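September, late afternoon
Notebook entry, Peltholm workshop, food packing bench

Back on the grab-and-go lunch display for the Skaltach counter, and what a good afternoon it was! I'd been dreading the basket question for ages (wicker sheds, plastic tubs look like a hospital) and then the round ones from Nostton arrived and I liked them straight away. Flat strands, tight over-under weave, a nice fat coiled rim you can get your fingers around. They look like synthetic strands to me. Need to check the order sheet before we tell anyone they can go through the hot wash. Item number on the delivery slip is 2163, writing it down here because I will lose the slip.

Tried a few ways of setting out wrapped sandwiches. Standing the wedges up with the point in the air looks great for as long as you hold your breath, then someone bumps the bench and over they go. Packing 6 to a basket was too many, you only see corners and shiny film. Dropped to 4, better, but the wrap catches the light where they overlap and the fillings get lost. With 3 it starts to look like lunch. I want to try 2 sizes of basket next to each other as well, if Nostton will send the smaller one.

The thing I'm happiest about is turning the wedge on its side so the cut face is what people look at. All the layers show! Pale bread, a thin stripe of green, more pale bread, and that bit of green does so much work next to the terracotta color of the weave.

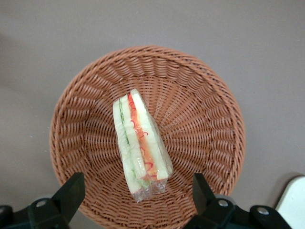

It also means the labels can't go on the cut side any more, so they'll have to move to the crust edge or the back. Khondokar's labels are too wide for the crust edge. Ask whether they do a narrow roll, otherwise we trim by hand and I don't want to be trimming labels by hand at six in the morning.

Still to do:
- find out about the hot wash
- liner or no liner? I say no liner, the spoke pattern inside is too pretty to cover up
- try a darker bread
- see how the film behaves after a night in the fridge, before we settle on this wrap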